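Lendgate tenants' evening – speaker notes, part 2: storage in small apartments

Start with the drawer. Ask who has one they can't close. 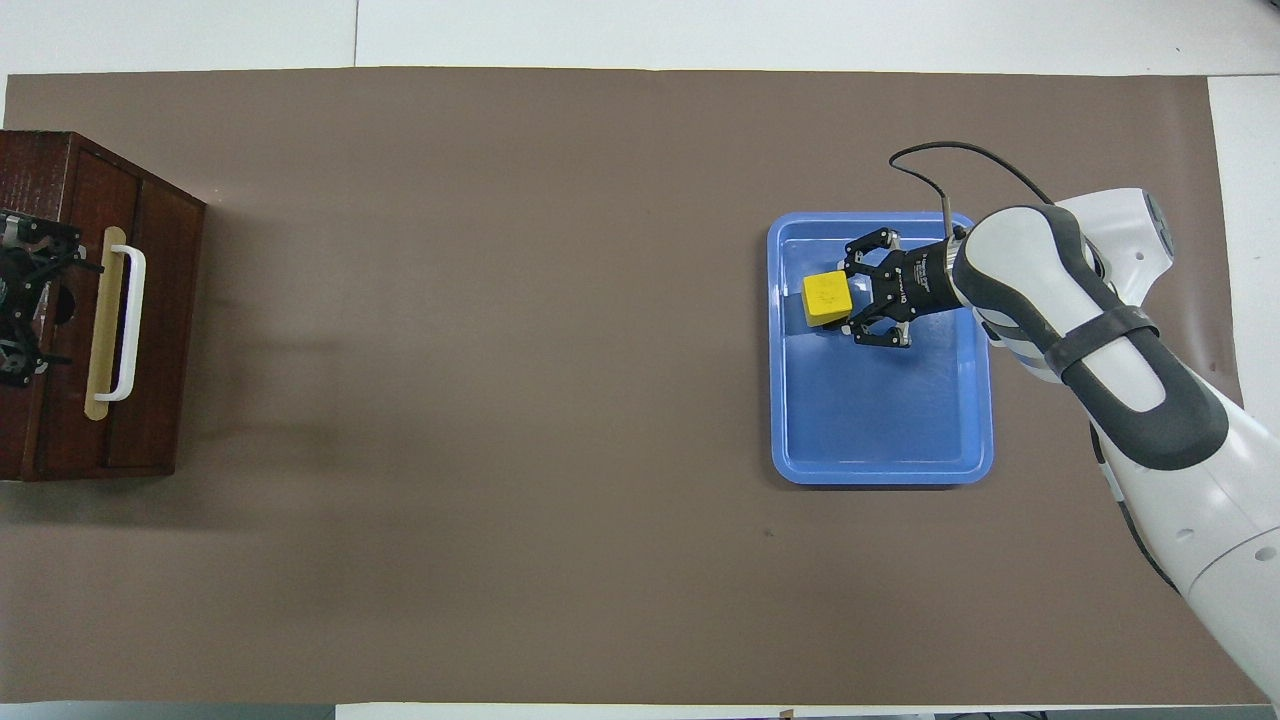
Nele Desmet told me after the last talk that she never sorts by room – she sorts by how often she reaches for a thing, and the rest goes under the bed. Read that out, then pause for hands.

Main point: measure before buying. The Grimlow units have closets 30 inches wide, and most store shelving is made for wider ones. Mention the Incombe swap shelf, 469 items passed on by October.

Hall cupboards: keep the meter clear. Management does check.

Skip the paint section if we're past 7:40. Leave 14 minutes for questions. Pak-hei Lam has the sign-up sheet for the basement lockers.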